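Student Project Support — Ticket Log
Site: Bedolstead Technical Institute, Orndale Building
Project: Zendcombe Kitchen Task, second-year robotics course
Status: Open, awaiting retest
Priority: Normal

Summary
The student team reports that the left arm halts with a position error during the plate routine. The fault does not appear when either arm is run alone. The team requests a review of settings before the course demonstration in April.

Initial report
The halt occurred in 13 logged runs, all with the two arms enabled together. The table was set out according to the course sheet, with the gray plate flat, the corn in the basket and two mugs on the stand.
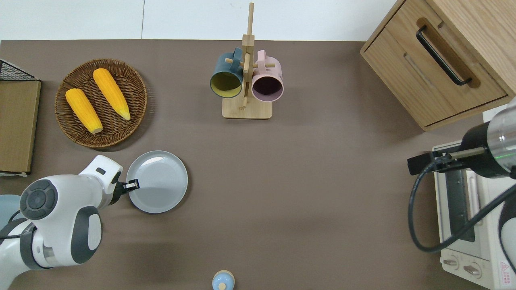

The controller was restarted on Monday and the stored logs were copied to the Pearce server. Please note that the log buffer holds only 1,000 lines. Earlier entries are overwritten and cannot be recovered by support staff.

Action 1
Support compared the saved rack position with the position given in the course sheet. The two values differed by roughly 2 cm. The team confirmed that the rack had been moved during cleaning and that the saved value had not been updated. The value was corrected and the routine was loaded again.

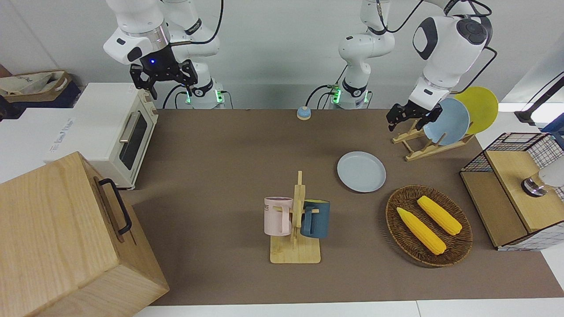
Left gripper at the dish rack, blue and yellow plates in place.

Action 2
The halt returned once after the correction, at a different step. The log shows that both arms had requested the area near the mug stand at the same time. Students are directed to add a wait step to the left arm program — the shared zone must be released before the second arm enters. The speed limit is to remain at the classroom setting.
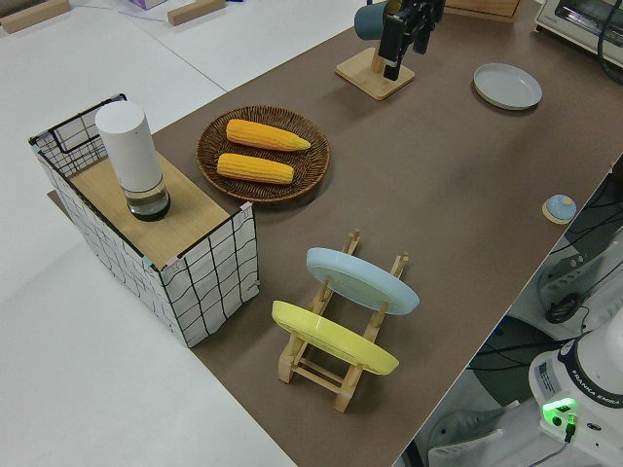

The team should also record the rack position at the start of each session and enter it in the project notebook. Changes to saved positions require approval from the course instructor.

Next step
Team to run the full routine with the wait step in place and attach the new log to this ticket. Support will close the ticket if no halt is recorded.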